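Nastbridge refurbished desktop and the spare processor: a happy owner's review

I've wanted a cheap desktop to learn on for ages. Something I could open up, poke at, take to bits on a Sunday and not cry over if it never started again. The Nastbridge refurbished tower is sold for pretty much that purpose, and I've had a lovely time with it. I bought it bare, along with one of their tested spare processors, so this review covers the pair.

It's an old office machine with a Dell board inside, and I'll say now that I have a soft spot for old office machines. They were put together to be serviced by someone in a hurry. The board is the green sort, the logo is printed on it in great big white capitals, and everything you might want to unplug has been left somewhere you can reach with your fingers. Mostly! I'll come to the power supply.

Getting inside

The side panel came away with no fuss and no blood, which I can't say for the last case I owned. I spent my first evening just looking. If you've only ever seen modern boards with their covers and lights, an older one is a treat, with all the capacitors standing out in the open and the socket there for you to get at once the cooler is off.

The power supply is a big silver lump and it takes up a lot of room. With the case open and the supply still in place, you're working beside it, and my knuckles found it more than once. My advice is to unscrew it and lift it out before you go anywhere near the socket. It adds ten minutes and you'll be much more relaxed. Unplug the machine at the wall first, obviously.
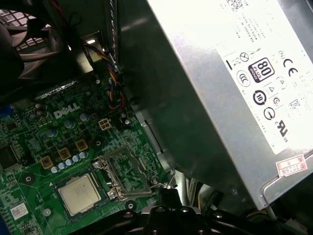
The socket

This was the bit I was nervous about, and it ended up being my favourite. There's a thin lever at the side. You ease it down a touch and out from under its catch, then swing it up, and the metal load plate lifts with it. The first time I did it I held my breath. By the fourth time I was doing it for fun.

Nastbridge had left a processor in mine even though I'd ordered it bare (a nice surprise, and they told me to keep it when I wrote in). So I had two to swap between, and plenty of practice. Go slowly, hold the chip by its edges, lower it straight down and don't push. If it isn't sitting flat, take it out and look again. When you close the lever it feels stiffer than you'd like, and it creaks, and that's fine.

The only thing I'd grumble about is the leaflet. It's one side of paper, and the socket gets a single drawing the size of a stamp. A beginner deserves better. I ended up on the Trorkov forum, where there's a patient thread on this very job that runs to 3,075 posts. I didn't read them all, but I read more than I meant to.

The spare processor

It came in a small plastic clamshell inside a padded envelope, clean on both sides, with no old paste left on the lid. It ran first time, and I left it working through a batch of 450 holiday photos in the evening to see how it coped. No crashes, no odd noises, fan barely noticeable. For a chip of its age I was delighted.

I did wish for a clearer label. The markings on the lid are faint, and I needed a lamp and a magnifier to check I'd been sent the right one. A sticker on the clamshell would sort that out.
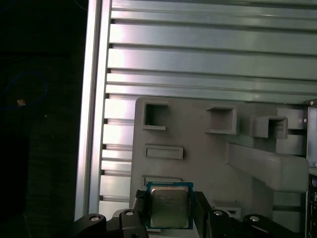

Processor held by its edges, metal lid facing out.

Compared with the others

I looked at the Greneck learner bundle as well. It's tidier, with a printed booklet and a proper screwdriver, but it costs a fair bit more and the case is so small that I'd have been swearing at it within the hour. Okafor do a bare board on its own, good value if you already have a case and supply lying around. I didn't.

Would I buy it again?

Yes, and I've been telling friends to. It isn't fast and it won't play anything new, but it has taught me more in a month than years of reading. I've already got my eye on more memory for it, and a quieter fan if I can find one that fits.

Good: easy to get into, roomy enough once the supply is out, friendly replies to emails.
Less good: thin leaflet, hard-to-read chip, heavy to carry upstairs.

Four and a half stars from me.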